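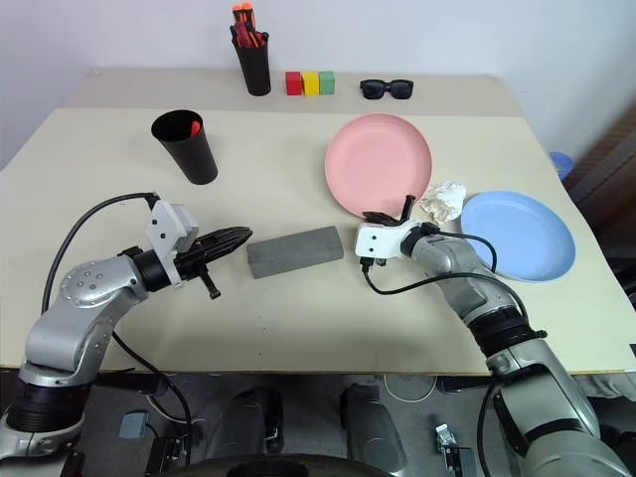
Chapter 4
Color on the Table

I came to color late and sideways, by way of soup. For two years I taught the evening ceramics class at Neston, and every August I mixed a fresh batch of the same brown glaze, put it on the same bowls, and wondered why my students' work looked so much livelier than mine. Then Stamatia Koutsoukos, who had the wheel next to my desk, served me lentils in a bowl she'd glazed a sort of washed-out green, and I swear they tasted better (they were the same lentils I'd been eating all week!). So this chapter is about what a glaze does once the pot has left the studio and has to live in a room with other things. Take a pink plate on a light beige tabletop with a plain white wall behind it. The pink has almost no competition there, so even a soft one is going to draw your eye. Put the same plate on a red checked cloth and you might have to hunt for it. The glaze is the same in both places, but you'd describe it differently, and so would anyone you sold it to.

Painters have been fussing over this for centuries, and potters mostly pretend it doesn't apply to them. We hold a test tile up to the window, say "ooh, nice," and write the recipe down. I have 49 test tiles in a drawer that I loved at the window and have never used on a pot. A tile is small and flat, and you look at it all by itself. A bowl curves, it throws a shadow into its own middle, and sooner or later somebody puts beets in it.

Before we get to recipes, I'd like you to do a bit of looking. Pick one dish you own and eat from it for a week. Move it around: kitchen counter, desk, back step, wherever you end up with a sandwich. Each time, write down the color you see, and try not to peek at what you wrote the day before. My old student Iolo Lougher did this with a mug he had always called gray, and his notebook has it down as blue, lilac, "dishwater," and once, next to a lemon, purple. He was very put out about it.

You'll need three words for the rest of the chapter. Hue is the one you already use, the red or yellow or green of a thing. Value is how light or dark it is, and it's the one most beginners skip. Saturation is how strong the color is, so a brick and a fire engine can share a hue and still look nothing alike. If you get stuck on value, squint until the details go mushy and see which shapes hang together. A pale glaze on a pale table may nearly melt into it, hue and all.

We'll start in Section 4.1 with whites, which sounds dull and really isn't. Bring a dish, a pencil, and something to eat.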